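**Greiferposition driftet beim Tellergriff – Kabelführung oder Referenzierung?**

Marisa Sala

Wir betreiben in Gevthorpe eine Tischzelle zum Abräumen von Geschirr. Seit April liegt der linke Arm beim Anfahren des Tellerrands zu tief, nach 30 Zyklen deutlich. Neu referenzieren hilft nur kurz.
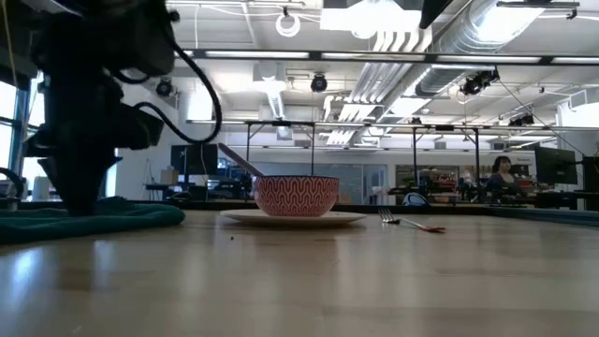

Die Firmware ist unverändert, die Last liegt weit unter der Grenze. Verdächtig ist mir die Leitung am Oberarm. Sie läuft in weitem Bogen frei nach außen und könnte bei gestreckter Pose am Gelenk ziehen. Fehlerspeicher: nur Code 154, einmalig.

Cledwyn Rosser

Hatten wir auch, bei uns war es der Encoder. Tauschen.
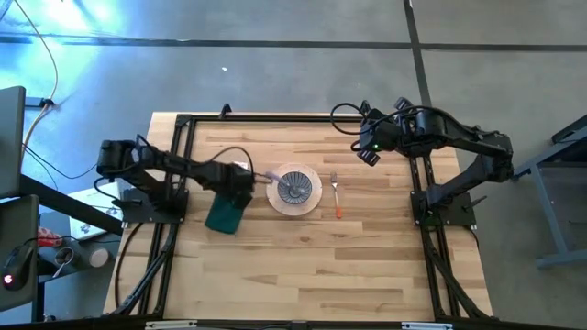

**Glenys Lloyd**

Vor dem Tausch die Mechanik prüfen:

1. Zelle stromlos schalten, Arm abstützen.
2. Schrauben der Montageplatte am Seitenprofil nachziehen. Die Nutensteine setzen sich.
3. Leitung mit Zugentlastung neu verlegen, Schlaufe über dem Ellbogen frei lassen.
4. Referenzfahrt, danach 30 Zyklen ohne Geschirr und ohne Tuch.

Bleibt die Abweichung, Fingerspitzen ansehen. Bei Kontakt mit dem Tellerrand darf der Regler nicht nachdrücken, sonst verschiebt sich der Greifer am Flansch.

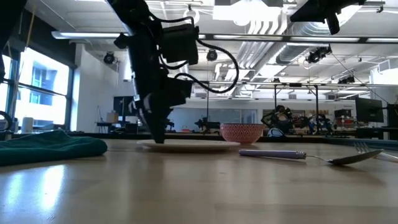
Anouk Timmermans

Zu Schritt 4: den Zyklenzähler vorher notieren (bei uns 3126), sonst lässt sich der Verlauf im Log schlecht zuordnen. Und den rechten Arm dabei parken – er regt den Rahmen mit an.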